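November 4, 2020

Okay, thread, because I've been up half the night with this and I need to put it somewhere. A woman from our neighborhood was missing for most of last evening. She's home now, she's fine, so you can breathe while you read.

Her name is Hye-jin Yang and she said it was okay to use it. If you've ever bought a plant at Clakari you've met her. She closed up the shop like always and was supposed to be at her sister's for dinner. No show, no text, phone straight to voicemail.

Her friend Yoon-hee Jin lives two doors down from me, and she knocked on my door holding a flashlight and her car keys and just said "can you drive." So I drove!

First stop was the shop. Dark, locked, her bike gone from the rack. Yoon-hee called the police from the parking lot. I always thought you had to wait a day to report an adult missing, and the dispatcher told her no, call right away, please. Passing that along in case you believed it too.

They wanted to know what she was wearing (green raincoat, gray sneakers), what the bike looked like, any medical stuff, and a recent photo. Yoon-hee had 947 pictures on her phone and I swear almost all of them were of soup. We found a good one of Hye-jin from October. 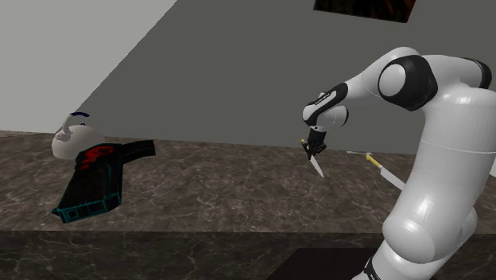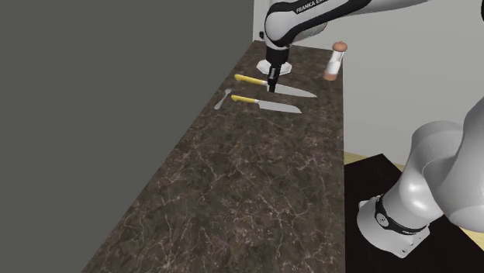
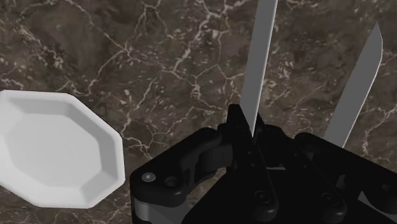

By then the neighborhood group had picked it up and people were just... showing up. We had 20 people in the Prilter parking lot with flashlights and one very excited beagle. An officer split us into pairs and asked us to stay off the creek path until their people had been through it. A couple of guys grumbled but everybody listened.

Yoon-hee and I got the streets behind the old Flornitton building. It is DARK back there. Half the streetlights are out and there's a stretch with no sidewalk at all. I've complained to the city before and I'm going to complain again, louder.

We walked and called her name for what felt like forever. I kept checking my phone. Yoon-hee didn't talk much, she'd just stop every so often and listen.

Then her phone rang and it was the sister. An officer had found Hye-jin sitting on a loading dock on the far side of the Flornitton lot. She'd hit a pothole, gone over the handlebars, and hurt her ankle badly enough that she couldn't put weight on it. Phone smashed in the fall. We had been maybe a block and a half away, on the wrong side of the fence.

She'd been yelling for help on and off, but there's a big vent fan on that building and we never heard a thing. I keep thinking about that fan.

Ankle is broken in 2 places. She's in a boot and already mad about it. The bike is toast.

A few people in my DMs are saying she was "attacked" or "followed." No. Please stop posting that. The police said it was a crash, she says it was a crash, and her mom is reading this stuff.

If you've got a bike light you don't use, or a helmet in decent shape, Yoon-hee is collecting them on her porch. Message me and I'll send you the address. I found an old rear light in my junk drawer already, it just needs batteries.

Also somebody left a blue travel mug on the hood of my car last night. It's washed and it's on my front steps, come get it.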